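Setting safe working rules for hand-held gripper sessions

Ultesura technical notes — revised 18 November 2022

These notes set out how to plan, run and close a recording session with hand-held grippers in a domestic room. They apply to the Prindthorpe and Abu Hammour sites and to any private flat used under the same agreement. Fixed-arm cells have their own procedure and are not covered.

A hand-held gripper has no drive to isolate and no fence to stand behind. The usual machine guarding rules therefore say little about it, and most of what goes wrong is ordinary: pinched skin, tired wrists, a trailing lead, a recording that cannot be used. The rules are short for that reason. Apply all of them, including in rooms you have used before.

Before you start

You will need the grippers and their batteries, the session sheet, a soft brush, lint-free cloths, the calibration board and the object list. A laptop running Flomeo is needed for the upload but should stay off the work table.

Read the object list first. Strike out anything with an exposed blade, anything made of thin glass, and any container that holds a liquid other than water. Food may be used if it is sealed. Opened packets go back to the household and are not replaced from the session box.

Get written consent from every adult who lives at the address, including those who will be out. Consent lasts for one session. If the session is moved to another day, ask again.

Step 1. Prepare the room

Choose a table that does not rock. Press on each corner in turn and wedge the legs if needed. A tablecloth may stay on if that is how the household keeps the table, but it must not hang low enough to catch on a knee or a chair arm.

Leave the rest of the room as it is. Operators new to the work tend to tidy, and tidied rooms make poor data. The exceptions are:

Letters, bank cards, prescriptions and photographs of people. Move them to another room.
Screens that are switched on. Turn them off at the wall.
Leads crossing the walking route. Reroute them or tape them down along their whole length.
Hot appliances. Unplug them and let them cool before the operator sits down.

Check the windows. Daylight is acceptable and blinds need not be drawn, but note the state of each curtain on the session sheet and do not change it partway through a task.

Step 2. Inspect the grippers

Carry out the inspection with the battery removed. Open and close each gripper slowly through its full travel. The linkages should move evenly on both sides. If one side leads the other, mark the unit and take it out of use.

Look at the fingertip pads. The ribs should be whole and free of grease. Brush out crumbs and fibres, then wipe with a cloth dampened with water. Do not use solvent, which hardens the pads and changes the friction. Replace both pads on a gripper together, never singly.

Check each pivot screw by hand for play. A loose screw is tightened to the figure in the maintenance sheet and the unit is then recalibrated, however small the adjustment.

Fit the battery, wait for the status light, and enter the unit number and pad age on the session sheet.

Step 3. Calibrate

Place the calibration board flat in the middle of the table and record it from 9 positions, covering the near edge, the far edge and both sides. Repeat this if a gripper is dropped, if a pad is changed, or if the table is moved by any amount.

Step 4. Lay out the objects

Use up to 6 objects for each task. Mix soft and rigid items, and let some of them overlap. Do not line them up or space them evenly. Shiny wrappers are useful and should be included where the household has them, though a layout made up entirely of reflective items is to be avoided.

Keep objects within easy reach of the seated operator. If the operator has to lift off the chair to reach something, move it closer.

Step 5. Run the task

The operator sits with both feet on the floor and forearms clear of the table edge. Sleeves are pushed back or fastened so that loose cloth cannot enter the linkage. Rings and bracelets come off.

Approach each object slowly, close until it is held, pause, and then lift. Soft items need less closure than most people expect. A sponge squeezed flat gives no useful information about grip, and the habit carries over to items that will break.
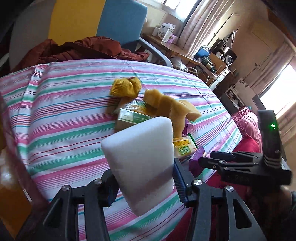
Where two grippers are in use, one leads and the other supports. Agree which before the task begins. The supporting gripper stays outside the path of the leading one until an object is to be handed over, and the leading gripper does not release until the object is held at both ends. Fingertips of the two grippers must not touch each other — contact marks the pads and upsets the calibration.

Never steady an object with a bare hand while a gripper is closing on it. If something rolls or topples, let it come to rest and pick it up in the normal way. Failed attempts are kept and labelled as such.

Stop the task at once if:

a gripper sticks or closes unevenly;
anyone else reaches over the table;
the status light goes out;
the operator reports pain, numbness or tingling in the hand.

Step 6. Rest

Rest is part of the procedure and is not to be traded for extra recordings. Grippers are put down, not held in the lap, and the operator leaves the table. Changing hands does not count as rest.

The rest rule was tightened in June after a review of 792 sessions, in which drops became more common towards the end of long unbroken runs. Sessions are now capped at 100 recordings for each operator, whatever the length of the individual tasks.

Step 7. Close the session

Switch off both grippers and remove the batteries before packing. Return each object to the place it came from and ask the household to confirm that nothing is missing or damaged. Breakages are entered on the sheet even when the household does not want them replaced.

Upload through Flomeo on the same day. Watch the first and last recording of each task in full and check for faces, voices and readable personal details. Any recording that contains them is held back and passed to the data protection contact at your site. Do not crop or blur it yourself.

Session sheets are filed by site and unit number. Units taken out of use stay tagged until they have been repaired, recalibrated and signed for at Prindthorpe.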